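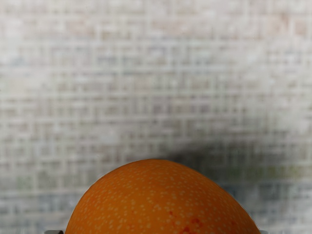

Uldis Adomaitis wrote in to say that his wrist view in the simulated cell never matched the real one: the fingertips sat too low, the grasp point fell outside the view, and his pick policy closed early on anything round. He asked which value to change first. Change the camera mount pitch first, then the field of view, and leave the finger model alone until both are settled.

The steps apply to the Venckus cell with the Dristico two-finger gripper. Work in the simulator before touching the bracket on the arm.

What you need

The cell file, the wrist mount file, one round test object and a patterned ground surface. A fine grid works well. A plain one gives you nothing to judge tilt by.

1. Load a clean state

Reset the arm to its home pose and clear any saved camera offsets. Old offsets are added to new ones without a warning. Set the random seed to 3947 so that lighting and object placement repeat between runs.

2. Close on the object and stop

Run the approach at low speed and pause with one finger on each side of the object. Do not lift. Open the wrist view.

If only the ends of the fingers show at the bottom edge and the object rises like a dome between them, the camera is looking too far forward. You can still find the top of the object, but you cannot judge contact.

3. Set the pitch

Open the mount file and find wrist_cam_pitch. Move it toward the fingers one degree at a time. On the Prildale bracket the limit is 11 degrees from the factory setting. Past that, the real housing touches the gripper body, although the simulator will let you keep going.

Stop when both fingers show down to the pad line.

4. Set the field of view

Use 78 degrees. Wider settings bend the grid lines near the corners and make the object look farther away than it is.

5. Set the focus distance

Enter 145 mm, measured from the lens to the center of the pads. The background should stay soft and the near surface of the object sharp. If the grid is sharp and the object is not, the distance was entered from the flange.

6. Check the shadow

Turn the main light off and on. The object's shadow should change with it. If it stays put, it is baked into the ground texture and has to be removed before you record anything.

7. Save and repeat

Save the mount file under a new name, reload the cell and run step 2 again. Elīna Tamošiūnaitė keeps the approved files for the Drultthorpe line, so send her the new one along with the old offsets.

Last revised Jul 6, 2026. The May version gave the pitch in radians and should not be used.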